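Demonstration gathering (robot learning)

Demonstration gathering is the part of robot learning in which examples of a job are recorded so that a learning system can later pick up the job from them. Each recording, usually called an episode or simply a demonstration, keeps what the cameras saw together with how the arms and grippers moved from one moment to the next. Taken together, the episodes form a set, and it is from the set as a whole – good days, clumsy days and all – that the system learns.

The work is older than many people suppose, and a good deal of it is patient and rather homely. The objects tend to be things that could be found in any kitchen or closet: bins, trays, lids, blocks. A clear storage bin with a sliding or lifting lid is a favorite, as it gives the arms something large to handle and something small to reach for, both in the same job.
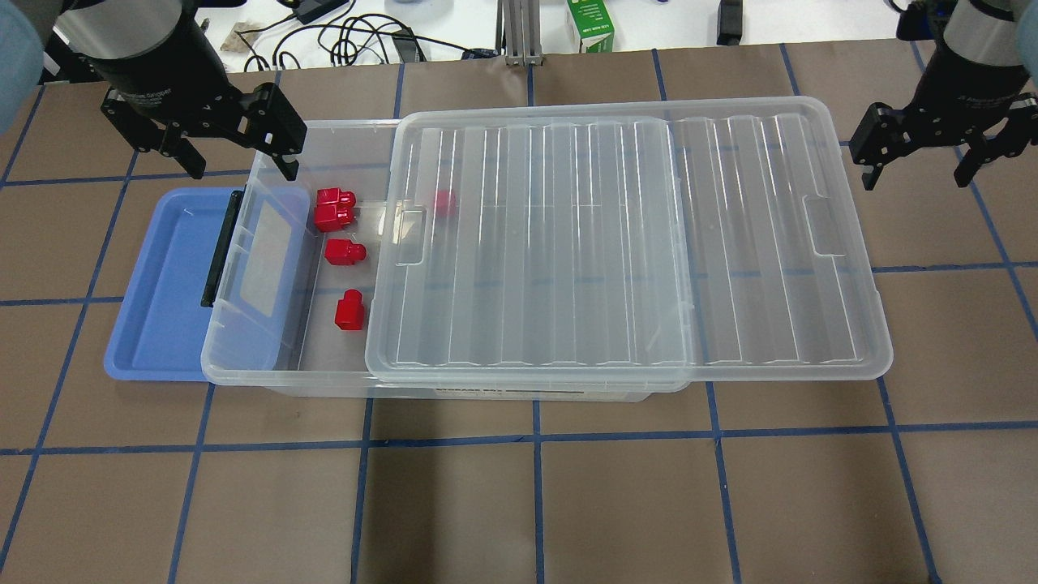

Setting up the table

Most groups begin with the table, and many would tell you that a set is won or lost there. Brown paper or a plain brown top is common, with lines of blue tape laid across it to make a grid. The grid helps the person running the session put things back in more or less the same place, or, just as usefully, move them a known number of squares over. A system that has only ever met a bin in one spot will often be quite lost when the bin is somewhere else, so a careful session plan shifts the starting position between episodes.

At Dristholm, where a long-running set of two-arm household jobs was put together, the plan was kept on a single sheet beside the table. It gave 21 starting layouts, and each one was to be used an equal number of times before anyone was allowed to move on to a new object. The finished set came to 1,055 episodes, of which almost 300 had to do with containers and their lids.

Cameras and points of view

An episode is normally recorded from several places at once. A camera at the head looks down over both arms and takes in the whole job. A fixed camera beside or above the table gives a steady outside view that does not move when the robot does. Small cameras at the wrists ride along with the grippers and come very close to whatever is being handled, which makes them helpful in the last little stretch before a finger meets an edge.

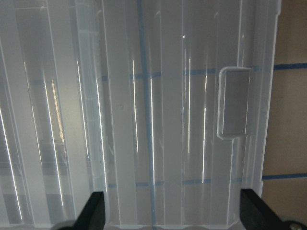

Each view has its own weak points, and it is kinder to the learning system to supply all of them than to choose a winner. The wrist view loses its sense of where things are on the table once a large object is near. The head view may have a gripper between it and the thing that matters. Clear plastic is a trial for every camera, as ribs and bright glints break up whatever lies underneath, and a straight line behind a ribbed lid can look bent or chopped into pieces. Some groups avoid clear objects for this reason. Others, and the Dristholm group was among them, seek them out on the grounds that homes are full of them.

The cameras also have to agree about time. If one of them runs even a little behind, a gripper may seem to close in one view before it does in the next, and the episode is generally set aside.

Two arms at one bin

Jobs for two arms are slower to record than jobs for one, and they ask more of the person guiding the robot. One arm may have to steady a box while the other works at a latch or a lid, and both must keep clear of each other the whole time.
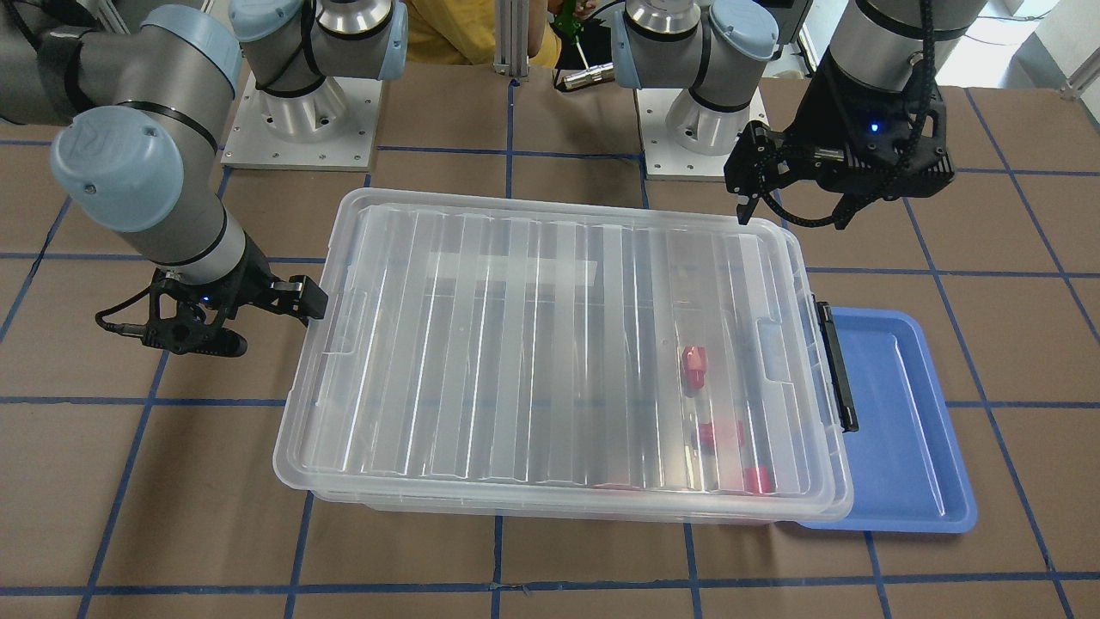 Two-arm workspace seen from a fixed camera, with a lidded clear container on the taped grid.

Lama Matar, whose notes on the Dristholm sessions are still passed along to newcomers, advised people to practice a job 18 times before saving a single episode. Her feeling was that early tries teach the person more than they would ever teach the robot. She also asked that pauses be left in. A short wait before a grasp is part of how the job is done, and cutting it away leaves the system with movements that are hurried and hard to follow.

Small objects bring their own troubles. Red blocks are easy to pick out against brown and blue, but under a cloudy lid their edges soften, and it becomes difficult to say where one piece stops and another begins. A tray set beside the box gives the arms a second place to work with.
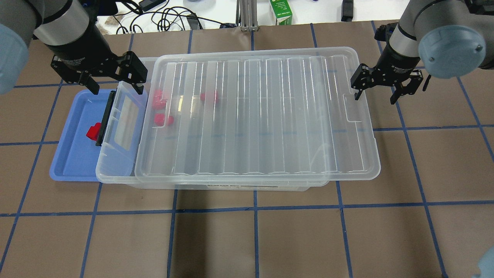 Labels and sorting

After a session, every episode is given a short written label in everyday words, such as "slide the lid to the right" or "put the block in the tray." Labels are best written by someone who was at the table, while the day is still fresh. Episodes that went wrong are marked as such and often kept – a dropped block followed by a tidy recovery can be well worth having.

See also

Falon (labeling tool)
Sampaio layout sheet
Zestdale two-arm set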